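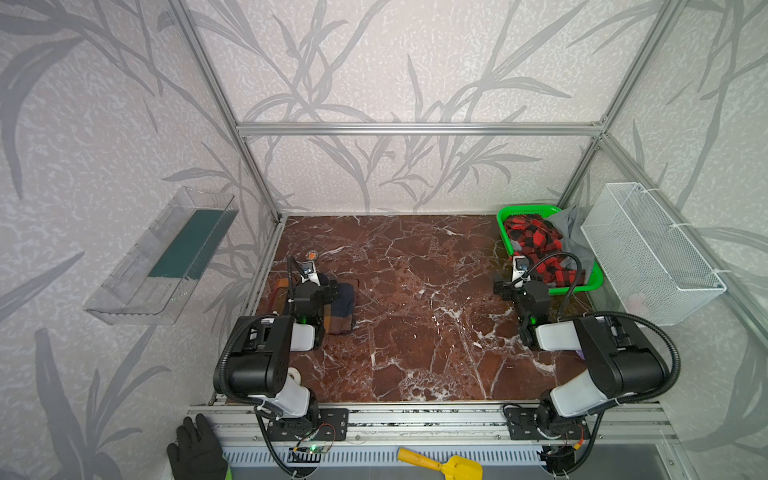 ## Hanging patterned wallpaper in a small room

Pick your pattern first. Big leaf prints look great but you waste more paper – order one extra roll, same batch number. I used Morach paste, the tub kind.

1. Power off at the breaker, outlet covers off.
2. Fill holes, sand, wipe down. Prime. Let it dry overnight, dont rush this.
3. Plumb line near the least visible corner. Not the corner itself, corners are never straight.
4. Cut strip one 4 inches too long. Lay strip two beside it and match the leaves *before* cutting.
5. Paste, fold ends to the middle, wait 10 minutes.
6. Hang from the top, smooth from the center out. Big bubbles – peel back and redo. Small ones usualy go by morning.
7. Trim top and bottom. New blade every couple strips, dull ones tear wet paper.

Inside corners: wrap half an inch around, start the next wall with a fresh plumb line, overlap slightly.

Seams lifting later? Dab of seam glue, press, wipe with a damp sponge. Save the offcuts for patches.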